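Panska Wire and Fixture Kit: Frequently Asked Questions
Thanks for stopping by! These are the things people ask us most when they're thinking about a kit for their own arm, and we've tried to answer them the way we would on the phone.
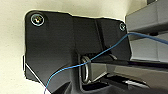
What is the kit for?
It's a set of practice fixtures for teams teaching a robot arm to work around thin wire and small metal hardware, the sort of job that looks easy until you try it with a gripper. You get wall-mount bracket plates, steel loops, a spool of light blue wire, and our Premura software for recording and replaying your runs.

Why a black plate and blue wire?
We tried a lot of combinations, and this is the one we kept coming back to. A slender blue wire stands out nicely against black plastic and a pale wall, even when the wrist camera is giving you a soft, blurry picture. If your own parts are a different color, we're happy to send plates in gray or white instead.

The loop hangs down inside a slot. Isn't that hard to reach?
It is, and we like it that way! The bottom of the loop drops into shadow, so your arm has to make its approach without seeing the whole part. If your team is just starting out, ask for the open plate, which leaves the loop fully exposed, and move on to the slotted one when you feel ready.

Does the wire need to be perfectly straight?
Oh no, please don't fuss over it. A few kinks and bends are fine, and most customers end up leaving them in, as real wiring is seldom tidy.

Which grippers does it work with?
Most two-finger grippers with slim jaws will do. We test on the Baumgart parallel gripper and on our own Joneck jaws, which you can add to any order. If you have something unusual, send us a drawing before you buy and we'll take a look.

How do I mount the plate?
With screws, straight onto a flat wall or a board. Snug them down evenly and give the plate a gentle wiggle before you run the arm. A board is handy if you share your space, because you can lift the whole thing down at the end of the day.

What's in the box, and what does it cost?
The standard kit is $800 and holds 6 plates with screws and loops, plus the wire and a Premura license for one arm. Extra wire is $20 a spool. The Joneck jaws are $226 a pair.

Can I talk to somebody before ordering?
Of course, and we'd love to hear what you're working on. The phone is answered every weekday and on Saturday until noon.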